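Contester une sanction disciplinaire à la fac, mode d'emploi

Relisez d'abord la notification, même si elle donne envie de la manger. Notez la date de réception — le délai court déjà — et demandez par écrit la copie complète du dossier. À Nosham, le mien faisait 195 pages, dont quatre utiles.

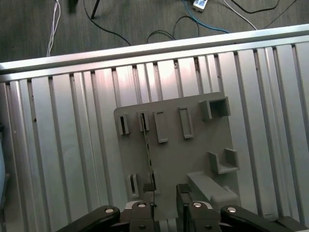 Panneau gris imprimé en 3D, sur profilés d'aluminium.

Rédigez ensuite un recours court : les faits, la règle citée, ce que vous demandez. Gardez vos adjectifs pour le dîner. Envoyez en recommandé et conservez l'accusé.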